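Household Appliance Repair, Evening Course
Unit 4: Finding Out Whether a Repair Is Worth Doing
Handout prepared by Zdenka Gashi
Revised Aug 17, 2018

Read this before the bench session. The reading from Unit 3 (motors and belts) is assumed.

1. What this unit covers

By now you can open a washer or a dishwasher, find the main parts and put it back together. This unit is about the step before that. A customer calls, the machine has stopped, and you have to say whether it should be fixed and what it will cost. Most complaints against repair shops come from this step. The work itself is usually fine. The price was a surprise, or the customer was never told that a new machine would have cost only a little more.

2. The first call

Get these down on paper while the customer is still on the phone:

Make and full model number, read off the plate and not from memory
Age of the machine, or the year they moved in if it came with the house
What it was doing when it stopped
Any code on the display
Whether anyone has already worked on it

The last one matters more than students expect. A machine that has been opened by a neighbor may have two faults, the original and a connector pushed back on the wrong pins. Ask politely. People are embarrassed about this and will often say no the first time.

Do not give a price on the first call. Give the visit charge and say what it includes.

3. The half rule and its limits

Many shops use a simple rule: if the repair costs more than half the price of a similar new machine, advise the customer to replace it. It is a fair starting point. Take a Grumero front loader that sells new for $799. A drain pump replacement comes to well under half and you would go ahead. Now take the same machine with a failed main board. The board and labor together come to $355, still under half, but only just. If the machine is two years old, repair it. If it is eleven years old and the bearings are getting loud, the customer is likely to be calling you again before long, and they should hear that from you before they decide.

The rule leaves out several things. It takes no account of delivery and removal of the old machine, which the customer pays for if they replace. It ignores built-in units, where a new model may not fit the cabinet opening. It also ignores how long the part takes to arrive. A family with small children may pick a new washer over a three-week wait, even at a higher price, and that is their decision to make.

4. Boards

Electronic control faults are where estimates go wrong most often. Students tend to blame the board when they can't find anything else. A board is an expensive guess. Before you quote one, rule out the supply, the door switch, the wiring between the board and the load, and the load itself. A shorted valve or motor can take out a new board as quickly as it took out the old one. 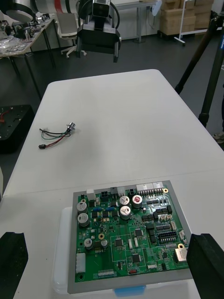
Once the board is confirmed, there are three ways to go. A new part from the maker is the most expensive and has the best warranty. A rebuilt part from an exchange service is cheaper, and you will need to send the old one back, so pack it properly and keep the tracking slip. The third way is repair at component level in your own shop. Quote for that only if you have done the same fault before. Otherwise your hours will run past the price of the rebuilt part and you can't bill for them.

Always unplug the machine before you touch a control board, and treat large capacitors as charged until your meter says otherwise. The procedure is in Unit 2 and it applies here without exceptions.

5. Writing the estimate

An estimate has to stand up when someone reads it a month later. Use the form in the back of the binder and fill in every line.

Fault found, in plain words
Parts, with part numbers and prices
Labor, as a fixed amount where possible
Visit charge, and whether it comes off the total
What is not included
How long the price holds

Write "drain pump jammed and motor burned out." Do not write "pump u/s." The customer has to understand what they are agreeing to.

If you find a second fault once the work has started, stop and call. Record the time of the call and what was said. A shop I worked for in May of my first year lost a full day's pay over a door seal that was fitted without asking, and the seal was needed.

6. Worked case

An Akande dishwasher, seven years old, built in. It fills, then hums and does not wash. A similar new one sells for $751, and fitting is extra. The circulation pump is seized and the new pump is a stock item. There is no sign of leaks and the racks are in good shape.

Work out the estimate using the price list for this unit. Write two or three sentences of advice to go with it, worded as you would say them to the customer. Then do it again with the machine standing in a rental property where the owner plans to sell within the year. Bring both versions to class.

7. For next time

Unit 5 is refrigerators. Read the section on sealed systems and bring your meter. If you have access to an old Wutau compressor, bring that too.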